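October, gone eleven at night

Quick one, tired, hand hurts from the scissors.

Day of small bits. Woke at six, couldn't get back off. Gistberg parcel still not here. Rang them, on hold for ages, a woman told me it was at the Zisstead depot and then that it wasn't. Gave up. 46 pounds of felt and card in there and I could've used it today. Srour's had a bit of felt but only that mustard colour and I'm not doing a whole wall in mustard.

So, tidying instead. Toys and craft stuff, all of it, finally. Been putting it off since summer. The cupboard under the stairs had got to the point where you open the door with your foot ready. Found: the good stapler, two left gloves, a birthday card I wrote to Mum and never sent (oh dear), a jigsaw that says 800 pieces on the box and I would not bet on it. Bin bag for the dried up pens. Another bag for the charity shop. Then took things back out of the charity bag. Then put most of them in again.

Youssra Hegazy came by at lunch with soup, stayed till three. She is ruthless. Held up every single thing and went "when?" meaning when did anyone last touch it. Kept the little blocks though, even she's soft on blocks. We argued about lids. She says no lids, nobody puts anything away if there's a lid to get off. I say dust. Settled on lids for the big boxes, open trays for whatever's in use that week. Think that's right? Will see.

Paid the Fesico bill while she was washing up, before I forgot agian. 200 gone just like that. Must ask about the monthly thing.

Also must look at the shelf, it leans. Measured the gap for the new one, 1,132 mm wall to pipe, wrote it on my hand and then washed my hands, so writing it here. 1,132. Do not trust the hand.

The squares idea is the bit I'm pleased with. Cardboard flat over the whole table, dark blue tape lengthways and across, so there's a place to set each thing down and see what you've got. Tape kept lifting at one corner, swore at it. The clear box is best of the lot, you can see in without taking the lid off, so that's my side of the lid argument won. The blue tray goes in front of it.

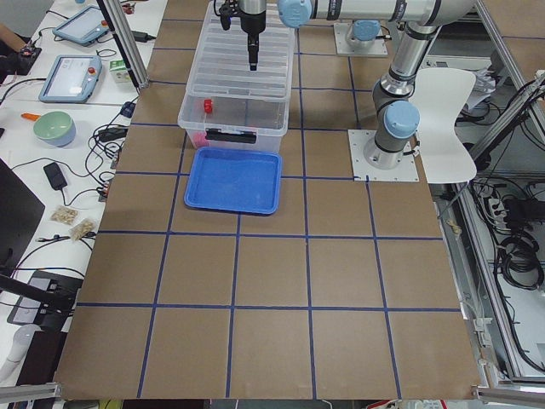 Clear box, blue tray, and all those squares still to fill.

Didn't get to the paint or the ribbon. Ribbon is a whole evening by itself. Youssra wants the spare tape back, it's on the hall table, DON'T forget. Bread out of freezer. Ring Gistberg first thing and be less polite.

Read four pages, same page really, four times. Rain started just now so the towels are wet, they're still on the line. Leaving them. Bed.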